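ok Enetti update is live, quick thread

new badge – Ollon Trail. you need 100 tags inside the Clondach zone, any type. old tags dont count sorry

points reset 12 March 2021. I'm on 3,686 and yes it hurts

Sial tags now worth double if you get them on foot. car captures flagged after 9 in a row, so walk lol

anyone past 2,000 gets the gold pin automaticaly. mine took a restart to show up

more tmrw, battery dead

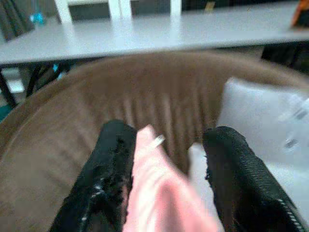
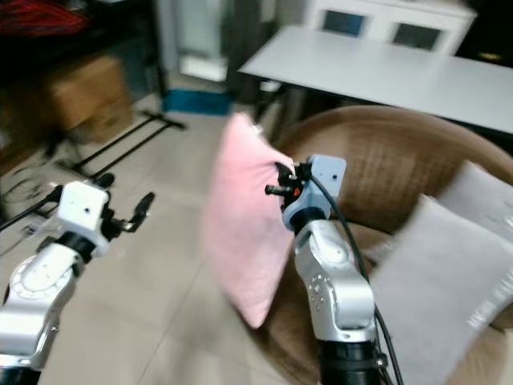 pink in both, pillow in the second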